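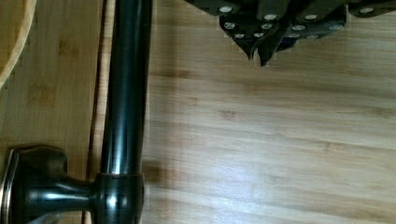 厨房里的小问号:把手、石头台面和会接水的砧板

文/Kai Wendt
2023年5月26日

小朋友,你每天要进几次厨房呢?早上进去找牛奶,放学回来找饼干,晚饭前闻着香味又溜进去一次,看看锅里到底在煮什么。进进出出这么多次,你有没有停下来好好看过厨房里的那些东西?我说的可不是吃的哦(虽然吃的也很值得看),我说的是把手、台面、墙上的小瓷砖,还有那块大家天天用、却很少有人认真瞧一眼的砧板。

我小时候最爱坐在厨房的小凳子上问问题。为什么把手摸起来总是凉凉的?为什么石头上面会有一条一条的花纹?砧板边上那一圈沟沟是给小蚂蚁跑步用的吗?外婆一边择豆角一边回答我,有时候她也答不上来,就说:"等你长大了查到了,再来告诉我。"后来我真的去查了,查到的东西都写在下面,你可以慢慢看,看累了就去喝口水,回来接着看。

一、圆圆的金属杆,为什么看起来亮闪闪?

很多人家的柜门上、墙边上,都装着长长的金属杆。有的用来拉门,有的用来挂毛巾。它们有银色的,有金色的,也有颜色很深很深的古铜色,深得快要变成黑色了。可是奇怪,再深的颜色,只要表面光滑,上面总会有一道细细的亮光,从这一头一直拉到那一头。

这道亮光是从哪里来的呢?它是灯或者窗户的"影子"。光滑的金属有点像镜子,会把照过来的光弹回去,弹进你的眼睛里。平平的镜子能照出你整张脸,圆圆的杆子却把照到的东西都挤得窄窄的,一扇大窗户到了它身上,就被挤成了一根细线。你可以拿一把亮亮的勺子试一试:看看勺子的背面,你的脸是不是也变得又瘦又长?再把勺子翻过来看看里面,哎呀,连头都朝下了!

画画的小朋友要记住这个秘密。你想把一根棍子画得圆鼓鼓的,就在上面留一条竖着的白线,两边涂深一点,它马上就"站"起来了。我教邻居家的孩子画水管,用的就是这一招,他后来把作业本上所有的铅笔、电线杆和大树都加上了白线,连香肠也没有放过。

二、把手为什么摸起来凉凉的?

现在请你做一个小小的试验。找一个金属把手(要离炉子远远的,没有被烤过的那种),用一只手摸它,再用另一只手摸旁边的木头。哪个凉?

多半你会说:金属凉!可是如果它们一整天都待在同一个房间里,没有晒太阳,也没有靠近炉子,它们的温度其实差不多是一样的。凉的感觉是从你的手上来的。你的手很暖和,一碰到金属,热就飞快地跑到金属里面去了,手丢了热,就大喊:"好凉呀!"木头呢,它是个慢性子,热在里面走得很慢很慢,手丢的热少,就觉得没那么凉。

这个道理在厨房里特别有用。炒菜的勺子常常是木头做的,在热汤里搅一会儿,手拿着的那一头还是不烫。要是换成一把从头到尾都是金属的勺子,放在滚烫的汤里待久了,勺柄就会变热,一抓,哎哟!所以看见金属勺子插在锅里,请先喊大人来拿。

说到滚烫,在海边那样不高的地方,水烧开的时候是100摄氏度。住在高高的山上的小朋友,水不到这个温度就会咕嘟咕嘟冒泡了。可是不管住在哪里,开水都非常非常烫,只可以远远地看,不可以伸手去碰。

三、石头里面怎么会有花纹?

再来看看台面。有一种台面白白的,上面有灰色的花纹,弯弯曲曲,像有人拿铅笔在雪地上随手画了几笔,又用手指抹了一下。这种花纹叫大理石纹。有的台面是真正的大理石,有的是工厂照着大理石的样子做出来的,光用眼睛看,有时候连大人也分不清。

真正的大理石年纪可大了,比你的爷爷的爷爷的爷爷还要大得多。很久很久以前,海底堆了许多小贝壳和小生物留下的壳,越堆越厚,慢慢变成了一种叫石灰岩的石头。后来石灰岩被埋到了地底下,那里又热又挤,好像住在一个巨大的压力锅里,它就一点一点变成了大理石。石头里如果混进了一些泥巴或者别的矿物,就会留下灰色、绿色或者粉红色的纹路。每一块的纹路都不一样,和你的指纹是同一个道理。

大理石硬硬的,看上去什么都不怕,可是它怕酸。柠檬汁滴在上面,要是忘了擦,过一会儿那里就会变得暗暗的、毛毛的,不亮了。我家有一张旧的大理石小桌子,上面就有一个圆圆的印子,是我七岁那年做柠檬水留下的,擦了好多年也擦不掉。我妈妈现在还喜欢指给客人看。

四、砧板边上的小沟沟

好啦,终于轮到我最喜欢的砧板了!

请你想一想,妈妈或者爸爸切西瓜的时候,会发生什么事?刀子一下去,"咔嚓"一声,红红的汁水就流出来了。汁水不会乖乖待着,它会往四面八方跑,跑到桌子边上,滴答滴答,滴到地板上,最后滴到你的袜子上。(黏糊糊的袜子,你穿过吗?我穿过。)

于是有人想了一个好办法:在砧板的边上挖一圈浅浅的沟。汁水跑着跑着,掉进沟里,就跑不出去啦。这条沟有个名字,叫"汁槽",就像城堡外面的护城河,只不过护城河是不让坏人进来,它是不让西瓜汁出去。

很多砧板是竹子做的。竹子长得像树,可它是草的亲戚,和田里的水稻、小麦是一大家子。竹子是空心的,圆圆的一根,怎么能变成平平的一块板呢?工人先把竹子劈成长条,刨平,晾干,再把长条一根挨着一根粘起来,用力压紧。你把脸凑近一块竹砧板,会看到细细的直纹,顺着一个方向走,那就是竹子里面一根根的纤维,竹子活着的时候,靠它们站得又高又直。

竹砧板也有不喜欢的事情,就是泡澡。泡在水里太久,它会喝饱了水鼓起来,干了以后又缩回去,鼓鼓缩缩好几回,就容易裂开。洗完擦一擦,竖起来让风吹干,它就舒服了。

瞧这块竹砧板,角是圆圆的,沟沟绕着它整整走了一圈,旁边的青绿色圆盘子里还放着玩具柠檬、玩具香蕉和一块玩具西瓜。玩具西瓜有一个了不起的本领:怎么切都不会流汁! 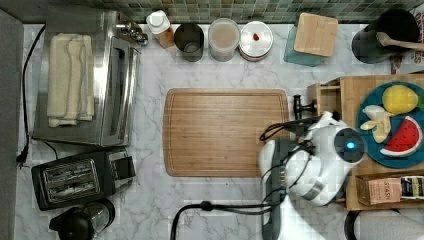

五、墙上为什么要贴小瓷砖?

炒菜的时候,油会跳舞,水会蹦高,番茄酱冒泡的时候还会"噗"地喷出一个小红点。要是墙上只刷了普通的白漆,用不了多久就变成花脸猫了。贴上瓷砖就好办得多,瓷砖滑滑的,油点子趴在上面站不稳,拿湿抹布一擦就下来了。

有的人家喜欢用大瓷砖,有的人家喜欢用很多小小的砖片拼在一起,绿的挨着灰的,深的挨着浅的,这就叫马赛克。马赛克是非常古老的手艺,两千年前的罗马人就会用小石子在地上拼出大鱼、小狗和葡萄。离得近的时候,你看见的是一小片一小片的颜色,往后退几步,眼睛就会把它们连成一幅画。

想自己做一个吗?把旧杂志剪成指甲那么大的小方块,按颜色分成几堆,在硬纸板上画一条鱼,再把小方块一片一片贴上去。每片中间要留一点点缝,像真的瓷砖那样。贴到一半的时候可千万别打喷嚏,我就打过一个,绿色的小方块飞得到处都是,连猫的背上都有。

六、瓶瓶罐罐为什么都戴着帽子?

厨房里的瓶子和罐子,差不多个个都有盖子。有的盖子是白色的,有的盖子是木头做的,有拧的,有按的,也有轻轻一放就行的。

盖子要挡住三个小捣蛋。头一个是空气里的水汽,它们小得看不见,却最爱钻进饼干里,让饼干变得软趴趴的。第二个是小虫子,它们鼻子很灵,老远就能闻到面粉的味道。还有一个捣蛋的倒过来,是想往外跑的,那就是香味!茶叶和咖啡的香味要是跑光了,泡出来的东西就没什么意思了。

有些罐子是透明的,一看就知道里面还剩多少。有些罐子不透明,它们在保护里面怕光的东西,比如茶叶。那不透明的罐子怎么知道装的是什么呢?贴标签呀。我小时候有一回自告奋勇去拿糖,拿了没贴标签的那一罐,给全家人的热牛奶里都加了一大勺盐。爷爷喝了一口,没有说话,把杯子慢慢地放回了桌上。

七、动手试一试:一滴水往哪儿跑

这个小试验很简单,请一位大人和你一起做。

你需要:一块有汁槽的砧板,一个杯子,一把小勺子,一块抹布,还有一点红色的果汁(没有果汁,用清水也可以)。

第一步,把抹布拧到半干,铺在桌上,再把砧板放在抹布上面。这样砧板就不会滑来滑去。

第二步,用小勺子舀一点果汁,轻轻倒在砧板的正中间。看一看,它是摊成一片呢,还是缩成一颗圆圆的珠子?

第三步,请大人帮忙把砧板的一边稍微抬高一点点。果汁开始往下跑了,你猜它会从哪里掉进沟里?先用手指一指,再看猜得对不对。

第四步,接着往砧板上加果汁,一勺,再一勺,看看沟里能装下多少。沟满了,果汁就会翻出来,所以抹布要准备好。

第五步,把砧板洗干净,擦一擦,竖起来晾着。杯子里剩下的果汁可以喝掉,这一步我每次都做得特别认真。

如果你想记下来,可以画一张砧板的图,用箭头画出果汁走过的路。换一块砧板再试一次,路也许就变了。

八、给小朋友的小词典

汁槽:砧板边上浅浅的沟,用来接住流出来的汁水。

反光:光照在光滑的东西上,又弹了回来。

纤维:细细长长的丝,竹子里有,棉花里有,你的毛衣里也有。

大理石:石灰岩在地底下又热又挤地待了很久以后变成的石头。

马赛克:用许多小片片拼出来的图案。

有一个问题我到现在还没有查到满意的答案,是我外甥问的:为什么厨房抽屉里总有一把谁也不认识的钥匙?你要是知道,请写信告诉我。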